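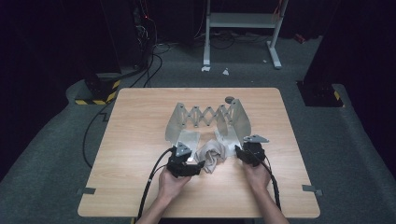
Brittany Kowalchuk schrieb am 29.06.2019:

> Hallo in die Runde,
> ich habe gestern Abend eure Tuch-Aufnahmen in Fliro durchgeklickt und bin ein bisschen ratlos. Die Hände machen in jedem Durchgang etwas anderes. Mal geht links zuerst ran, mal rechts, mal beide gleichzeitig, mal wird erst gezupft und dann gegriffen. Wenn ich daraus eine Policy trainiere, lernt die doch den Mittelwert von allem, also ein müdes Wedeln über dem Tisch. Wäre es nicht klüger, eine feste Reihenfolge vorzugeben und alles andere wegzuwerfen?
> Außerdem: Wie viel braucht ihr überhaupt noch? Auf der Liste schwirren ganz verschiedene Zahlen herum.
> Brittany

Hallo Brittany, hallo alle,

danke fürs Durchklicken, das macht sonst ja kaum jemand freiwillig! Ich antworte gleich an die Liste, weil Virkholm mich so ziemlich dasselbe gefragt hat und ich es nicht zweimal tippen will.

Erst zur Menge. Wir haben jetzt mehr als 200 Durchgänge mit dem Tuch, aber davon sind nur 56 so beschriftet, dass ich sie guten Gewissens ins Training geben würde. Beim Rest fehlt entweder die Marke, wann der Griff zu ist, oder die beiden Greifer laufen zeitlich auseinander. Der Versatz lässt sich nachträglich korrigieren, das Skript dafür liegt seit Mittwoch im Repo (Ordner sync, bitte den neueren Zweig nehmen, der alte rechnet die linke Seite falsch herum). Die fehlenden Marken muss jemand von Hand setzen. Ich sage das jetzt mal ganz ohne Hintergedanken.

Jetzt zu deiner eigentlichen Frage. Ja, die Durchgänge sind bunt gemischt, und nein, ich würde sie trotzdem nicht auf eine Reihenfolge eindampfen. Das Tuch liegt nun mal jedes Mal anders da. Wenn der Haufen mit der offenen Falte nach hinten fällt, komme ich mit rechts gut dran, und links müsste ich mir das Handgelenk verrenken. Liegt er andersherum, ist es eben umgekehrt. Eine feste Reihenfolge hieße, dass ich mich in der Hälfte der Fälle gegen das Tuch durchkämpfe, und das sieht man den Bahnen dann auch an, die werden ganz zittrig. Das hatten wir im Frühjahr bei den Beuteln schon mal, wer dabei war, erinnert sich.

Das mit dem Mittelwert stimmt natürlich, wenn man die einfache Regression nimmt. Alina Sima hatte dazu vorgeschlagen, die Seite, die zuerst greift, als zusätzliches Feld mitzuschreiben und das Modell darauf zu konditionieren. Finde ich gut, kostet uns beim Beschriften ein paar Sekunden pro Durchgang. Das Feld heißt bei mir jetzt first_hand, erlaubt sind l, r und b. Bitte keine eigenen Kürzel erfinden, ich habe schon ein „re“ und ein „R?“ gefunden.

Was mich mehr beschäftigt als die Reihenfolge, ist das Scherengitter. Die gebogenen Bleche an den Enden nehmen einem von hinten einfach den Platz. Mit der bloßen Hand greift man da drüber und denkt sich nichts dabei, mit dem Greifer und der schrägen Metallplatte obendrauf muss man viel steiler rein. Ich merke, dass ich mir inzwischen eine Ausweichbewegung angewöhnt habe, so einen kleinen Bogen nach vorn, und der ist jetzt in allen meinen Aufnahmen drin. Ob wir das wollen? Ich weiß es nicht. Als Beispiel für „um ein Hindernis herum“ ist es brauchbar, als Beispiel für „Tuch aufnehmen“ steckt eine Marotte von mir drin. Darum hätte ich gern, dass mindestens zwei weitere Leute Durchgänge machen, am liebsten welche, die mir nicht vorher zugeschaut haben. Chuensuk, du hattest dich im Juni schon mal angeboten – gilt das noch?

Für alle, die einspringen, noch ein paar Dinge, die in der Anleitung fehlen oder dort falsch stehen:

Das Tuch vor jedem Durchgang neu fallen lassen und dann liegen lassen, auch wenn es blöd liegt. Gerade wenn es blöd liegt! Zurechtgezupfte Haufen erkennt man sofort, die sehen alle gleich aus.

Die Kabel hinten aus den Greifern am Unterarm entlangführen und nicht quer über den Tisch. Wenn sich ein Kabel unterwegs strafft, bitte abbrechen und neu anfangen. Abgebrochene Durchgänge nicht löschen, sondern mit „abort“ markieren, die will Vodomel für die Fehlererkennung haben.

Langsam zumachen. Ich weiß, das nervt, aber beim schnellen Zuschnappen rutscht der Stoff gern zwischen den Backen weg, und in den Daten ist der Griff dann zu, obwohl nichts drin ist.

Das Klebeband an den Tischkanten bitte lassen, wo es ist.

Und die Pausen am Anfang: In der Anleitung steht noch eine Sekunde stillhalten. Macht zwei, sonst findet Fliro den Startpunkt nicht und schneidet irgendwo mitten in der ersten Bewegung. Ich ändere das im Wiki, sobald ich wieder Schreibrechte habe (Virkholm, Wink mit dem ganzen Zaun).

Ach so, Brittany, du hattest noch wegen der Stofffarbe gefragt, aber in der anderen Mail. Bisher nehmen wir für diese Serie nur das beige. Für die nächste Runde hätte ich gern etwas Dunkles und etwas Gemustertes dazu, am besten auch etwas Steiferes, ein Geschirrtuch vielleicht. Wer zu Hause so was übrig hat, gern mitbringen, es kommt aber vermutlich nicht unbeschadet zurück. Die Greifer sind nicht zimperlich.

Die beschrifteten Durchgänge packe ich heute Abend in ein eigenes Verzeichnis, dann kannst du schon mal mit first_hand herumprobieren und musst nicht auf den Rest warten. Schreib mir, wenn beim Einlesen etwas klemmt, bei den ältesten Dateien ist die Kopfzeile noch im alten Format.

Viele Grüße und schönes Restwochenende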